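Visit report: Gandilbridge surface and tile works, 18 Feb 2023

The Trurthorpe group toured the Rurkar pressing hall first, then the Caruso showroom. Terrazzo-pattern panels are printed there in batches of 500.
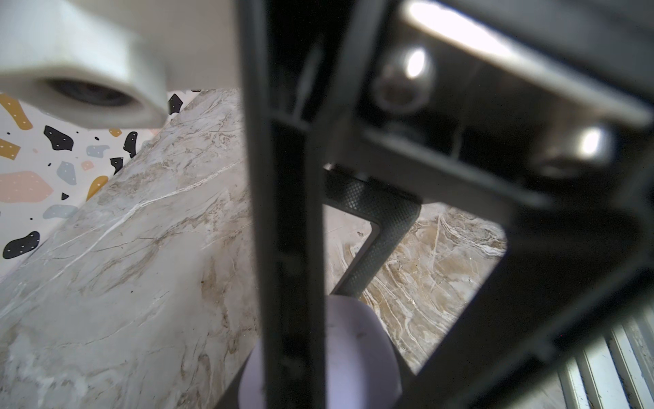
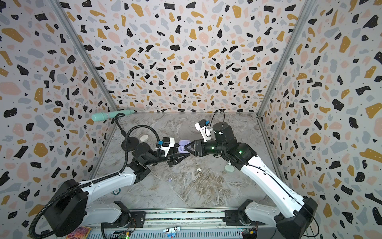 How long does a printed panel cure before it is packed?

It stays on the rack for 7 days at the Gandilbridge site. Panels for wet rooms get a second sealing coat and 2 more days.

The pressing hall was kept at about 40 per cent humidity. Offcuts go back to Rurkar for crushing. Parking is by the east gate; the showroom shuts at noon on Saturdays.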